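January, notebook 3, finish and glue work

Started 8:40. Shop at 61 F when I came in, 66 by ten. Humidity 34 percent on the wall gauge, 31 on the little one by the window. I still trust the wall gauge more.

Continuing the oil test for the Mundville order. They want tops that can be wiped down every day and touched up by their own people, so no film finish. Down to two candidates now: the Gondeo hard oil and our old mix of tung and citrus solvent. The Redorard wax is out. It left a gray smear on the maple offcuts wherever a wet glass sat overnight, and two more coats did nothing for it.

Sample boards are all from the same batch of hard maple, edge glued, sanded to 120, then 150, then 180. I stopped one pair at 150 to see if it takes more oil. It does, by weight, but the surface feels fuzzy after the first wipe with water. Raised the grain on that pair with a damp rag, let it dry an hour, knocked it back with 180. Better. Should have done that to all of them at the start.

Weights for the large board (bare, after coat one, after coat two):
bare 472 g
coat one 481 g
coat two 484 g
Coat three not weighed yet, still tacky at lunch.

Gondeo goes on thin and wants to be wiped off after 15 minutes. I left one strip for 40 and it went gummy along the edge where it had pooled. Took it off with a white pad and more oil. Note for whoever does the big tops: work in sections you can reach across, and keep the second rag dry.

Rags went in the water can, lid on. Please do the same. There was a crumpled oil rag on the bench by the band saw this morning and I don't want to see that again.
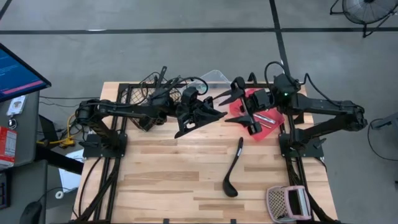

Glue next. The De Bruijn bottle was opened in the fall and has gone stringy at the neck. Poured some on scrap and it still spread all right, but two of the six test joints let go at the glue line when I broke them in the vise. The other four tore wood, as they should. Could be the glue, could be that the stock was cold. I had the clamps on by nine, before the heat had really come up. Will repeat tomorrow with a fresh bottle and the same old one side by side, both with the stock left on the rack over the heater for the night.

Clamp spacing: went from 10 inches down to 8 on the long panel and the squeeze-out evened up. At 10 there were dry places midway between clamps on the underside. Cauls waxed this time, so nothing stuck. The third caul from the left has a bow in it – marked it with red pencil, use it crown side down or plane it.

Flatness of last week's panel, straightedge and feeler gauge: 0.4 mm hollow across the width at one end, nothing I could measure at the other. It had been leaning on the wall with one face to the block. Moved it to stickers on the flat rack. I'd like all panels to go straight there out of the clamps, even if that means clearing the rack first.

Supplies. 80 grit discs are nearly gone, one sleeve left. I ordered 200 of the 5 inch and asked for a price on a carton of 1,000, since we go through them so fast when flattening. Also low on the blue nitrile gloves in large. Plenty of mediums.

Dust bag on the drum sander was full again and the suction had dropped off. Emptied it, cleaned the filter with the air line outside. The belt has a burn stripe two inches in from the right side, from the piece with the resin pocket. Tried the crepe stick, came partly clean. It'll do for rough work but not for the Mundville tops.

3:30, coat three on the large board dry enough to handle. No tack, slight drag under the thumb. Set four drops on it – water, coffee, vinegar, cooking oil – and covered them with jar lids. Will read them at 7:30 tomorrow. Same set on the tung board, lids marked T.

To do:
Repeat the glue test, old and new bottle
Weigh the large board after coat three
Sand the stopped pair again and compare
Plane the bowed caul
Call Mundville about edge profile, they said eighth inch roundover on the phone but the drawing shows a chamfer

Heater turned down to 58 and lights off at 5:10.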